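주방 정리 로봇 소프트웨어 살림 팁: 식기 치우기 편

양팔 로봇에게 식탁 정리를 맡길 때 설정에서 자주 막히는 부분을 모았다. 기준은 Isorwood 플래너와 Priltex 인식 모듈이다. 다른 조합이면 메뉴 이름이 다를 수 있다.

1. 작업 영역부터 그린다
식탁 전체를 잡지 말고 쟁반과 건조대가 들어갈 만큼만 지정한다. 영역이 넓으면 경로 탐색이 길어진다. 쟁반 테두리는 장애물로 등록하고 여유를 10mm 준다. 건조대는 살이 촘촘해서 깊이값이 자주 빠지므로 상자 모양으로 단순하게 넣는다.

2. 비슷한 색 그릇은 이름을 따로 붙인다
같은 계열 색이 모여 있으면 인식 모듈이 두 개를 하나로 묶는 일이 있다. 클래스 이름을 '파란 그릇' 하나로 두지 말고 크기별로 나눈다. Thảo Lương은 분리 임계값을 4단계로 올려 쓴다. 숟가락은 얇아서 마스크가 끊기기 쉬우니 최소 면적을 낮춘다.
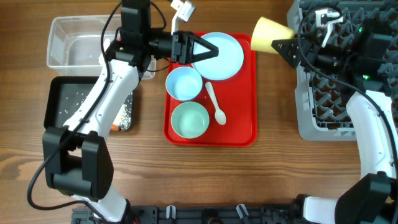 붉은 쟁반과 하늘색 식기, 나무 식탁
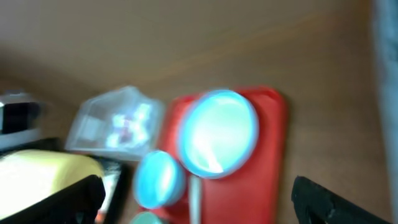 3. 흔들린 프레임은 버린다
손목 카메라는 팔이 움직이는 동안 영상이 번진다. 선명도 필터를 켜고, 기준에 못 미치는 프레임은 위치 추정에 쓰지 않는다. 그 사이에는 머리 쪽 카메라 값으로 버틴다. 필터를 너무 세게 걸면 갱신이 멈추므로 연속으로 버리는 프레임은 최대 40장까지만 허용한다.

4. 두 팔의 순서를 정한다
한쪽이 컵을 들고 있을 때 다른 쪽이 쟁반으로 들어오면 손목끼리 가까워진다. 쟁반 위 공간을 공유 구역으로 잡고 한 번에 한 팔만 들어가게 잠근다. 잠금을 푸는 시점은 그리퍼가 열렸을 때로 하지 말고, 손목이 구역을 벗어났을 때로 둔다.

5. 투명한 통은 손으로 등록한다
투명 플라스틱은 깊이 센서가 뒤쪽 바닥을 읽는다. 가로, 세로, 높이를 자로 재서 입력하는 편이 빠르다. 뚜껑이 있으면 뚜껑까지 높이에 넣는다.

6. 로그는 바로 이름을 바꾼다
실패한 동작은 번호만 남는다. Titilayo Briggs가 보내 준 1849번 로그는 접시 잡기 실패였는데, 메모가 없어서 찾는 데 한참 걸렸다. 파일 이름에 물건과 팔 방향을 적어 둔다. 예: 접시_왼팔_1849

설정을 바꾼 뒤에는 그릇 없이 한 번 돌려 보고, 그다음 플라스틱 그릇으로 시험한다. 사기그릇은 속도 제한을 따로 건 프로필에서만 쓴다.

관련 글: Rarkano 그리퍼 힘 제한값 맞추기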